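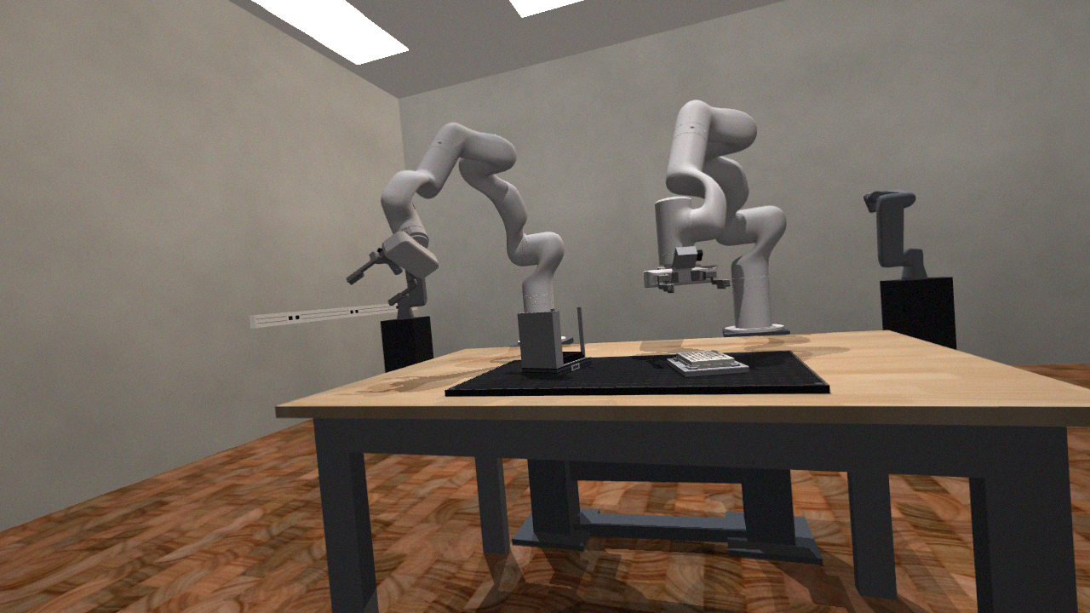
Handout 7: Standard Curves, Blanks and Plate Layout

Quantitative Bioassay, October 2019
Course notes prepared by Teodora Georgiou

Read before the practical. The worked example in section 4 uses the same model as the problem sheet, with different parameters.

1. Scope

A plate assay does not measure concentration. It measures absorbance, and concentration is inferred from a curve fitted to samples of known content. Every error in the standards is passed on to every unknown on the plate. These notes cover the preparation of the standards, the placing of wells, the fit, and the conditions under which a result may be reported. Antibody selection was covered in the previous handout and is not repeated.

2. Preparing the standards

The top standard is 2000 ng/mL. Seven standards are made by twofold serial dilution in assay buffer:

2000, 1000, 500, 250, 125, 62.5, 31.25 ng/mL

An eighth tube holds buffer only. This is the zero standard. It is carried through all steps, including the detection antibody and the substrate. It should not be confused with the blank, which receives substrate and stop solution but no antibody. The blank corrects for the plate and the reagents. The zero standard shows nonspecific binding.

Volume per well is 100 microliters throughout. Change the tip at each dilution step. Mix each tube fully before drawing from it; a poorly mixed tube shifts every standard below it in the series.

If each transfer delivers a fraction (1 + e) of the intended volume, the error in the final tube grows with the number of transfers. For small e the relative error after n transfers is close to n times e/2 in a twofold series, given that the diluent volume is correct. Six transfers with a volume error of 2 percent therefore give an error near 6 percent at the bottom of the curve. Random errors partly cancel. A pipette that is out of calibration does not.

3. Layout

Standards, blanks and controls are run in duplicate at minimum. Unknowns are run in duplicate for screening and in triplicate for any value that will be quoted.

Edge wells lose more liquid by evaporation and reach temperature sooner than interior wells. The usual result is a raised signal at the rim, although the direction depends on the assay. Three remedies are in common use: leave the rim wells filled with buffer and unused, seal the plate during each incubation, or spread the replicates so that no sample sits wholly on the edge. The second is required in this course. The other two are optional and cost space.

Placing replicates side by side is easy to pipette and hides gradients. Two neighbors agree with each other even when both are wrong.

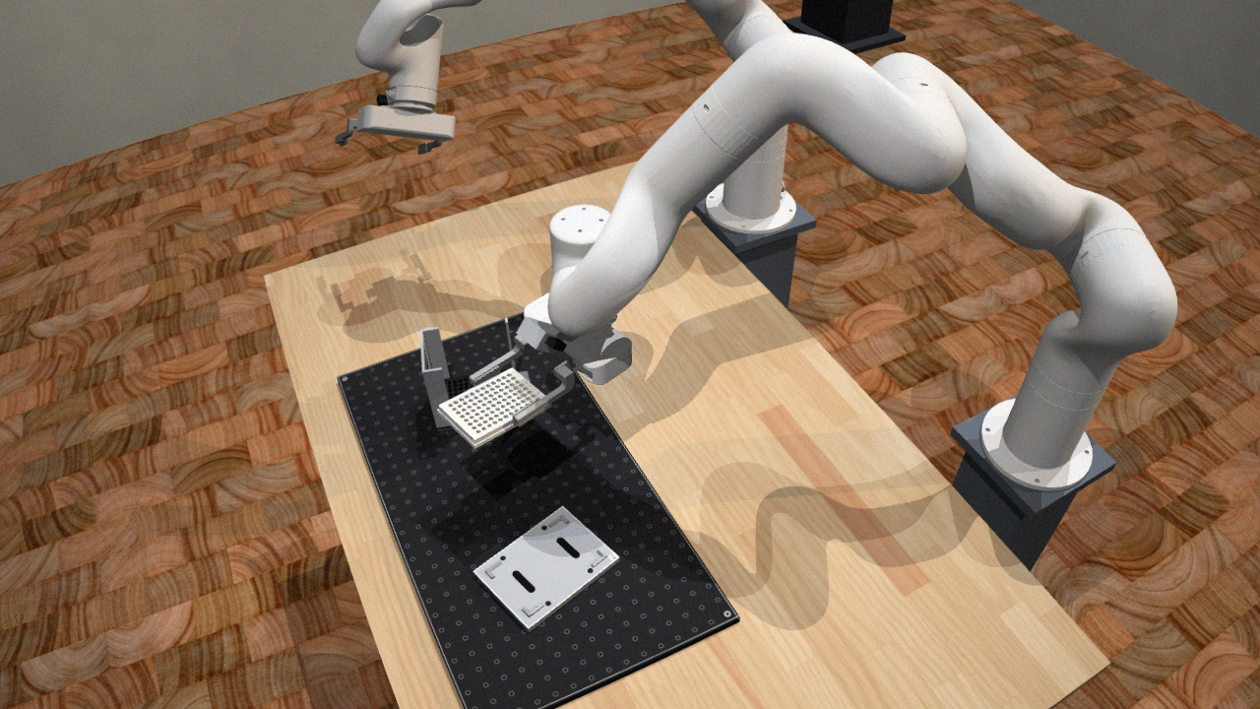 Ebuka Akpan disagrees on this point and asked that it be recorded. In a teaching lab, he writes, "misplaced samples are a larger source of error than any gradient, and a scattered layout makes them harder to find." He recommends adjacent duplicates, with one control repeated at opposite corners to detect drift. Either scheme is accepted in the report - state which was used.

Substrate incubation is 30 minutes, timed separately for each column. Add stop solution in the same order and at the same pace as the substrate.

4. Fitting

The response is sigmoid on a log concentration axis. A straight line is acceptable only over the middle section. The four-parameter logistic model is

y = d + (a - d) / (1 + (x/c)^b)

where a is the response at zero concentration, d the response at saturation, c the concentration at the midpoint and b the slope factor. Solved for x:

x = c * ((a - d)/(y - d) - 1)^(1/b)

Worked example. Let a = 0.06, d = 2.46, c = 400 ng/mL, b = 1. A sample diluted 1:100 reads y = 0.86 after blank correction.

(a - d)/(y - d) = (-2.40)/(-1.60) = 1.5
x = 400 * 0.5 = 200 ng/mL
Undiluted: 200 * 100 = 20,000 ng/mL

The dilution factor is applied last. Applying it to the absorbance is the most common error in submitted reports.

Do not extrapolate. A reading above the top standard is diluted further and run again. A reading below the lowest standard is reported as less than 31.25 ng/mL times the dilution factor.

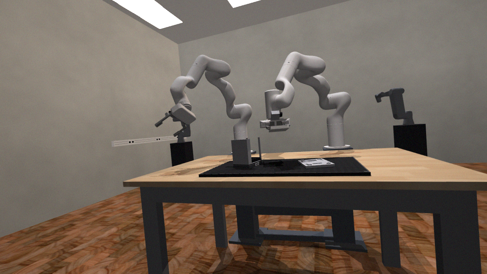
5. Acceptance criteria

a. Replicate CV. For readings 0.812 and 0.846 the mean is 0.829, the standard deviation 0.024 and the CV 2.9 percent. The limit is 15 percent for unknowns.
b. Back-calculated standards. Each must fall within 20 percent of its nominal value, or 25 percent for the lowest.
c. A single standard may be dropped, with the reason stated. If two fail, repeat the plate.

6. Problems

6.1 Recalculate the worked example with b = 1.2.
6.2 The Faltley and Drultton data sets on the course page come from the same samples. Fit both and account for the difference in c.
6.3 In the Pomholm set, one standard was entered twice. Identify it from the residuals.

Problem 6.3 may be handed in with the December sheet.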